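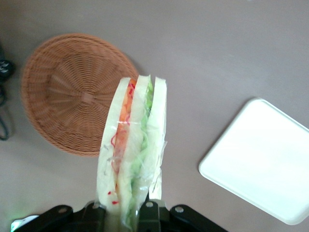 Plosturaの食品ハンドリング研究室、サンドイッチ用グリッパーの比較試験を開始

食品包装ラインの自動化を手がけるPlosturaは5月、包装済みの軽食をつかむためのグリッパーの比較試験を始めました。対象になるのは、同社がこれまで使用してきた平行型グリッパーと、Ivierが新しく開発した黒色のグリッパーの2種類です。試験は、Solskaにある研究室で行われています。

今回の試験で最初に選ばれた品目は、透明なフィルムで包まれたサンドイッチです。パンが柔らかく、強くつかむと形が崩れますし、弱くつかむとフィルムだけが滑ることがあります。担当技術者のBohdan Yurchenko氏は、「箱や缶の場合は、力を少し大きめに設定すれば済みます。サンドイッチではその方法が使えませんので、力の調整をはじめからやり直しました」と説明しています。

試験では、ロボットがテーブルの上のサンドイッチをつかみ、縦の向きのまま持ち上げて、白いトレーまたは丸い編みかごに移します。トレーは縁が低く、角度を変えて置かれる場合もあります。かごの場合は縁を越える必要がありますので、腕の動きが少し長くなります。1つの条件について30回の動作を行い、落下の回数と、パンの変形の程度を記録します。条件は全部で16あり、つかむ力、指を当てる高さ、腕の速度の組み合わせを変えています。

手首に取り付けた小型カメラの位置も、比較の項目に入っています。同社によりますと、カメラが指に近すぎると、持ち上げた品物が視野の中央をふさぎ、置く場所の確認が難しくなります。一方、遠くに取り付けますと、フィルムの端のめくれを見つけにくくなるということです。現在は2つの取り付け位置を試しており、どちらを採用するかはまだ決まっていません。

制御装置には、Hutsuliakの製品が使われています。力の信号を読む周期を短くした設定も用意されましたが、Yurchenko氏は「周期を短くしますと雑音も増えます。数字だけを見て良い設定だとは言えません」と話し、映像の記録と合わせて判断する考えを示しました。

Plosturaは9月まで試験を続け、その後、おにぎりと菓子パンを品目に加える予定です。結果は11月に同社のサイトで公開されます。グリッパーの価格と販売の時期について、Ivierは発表していません。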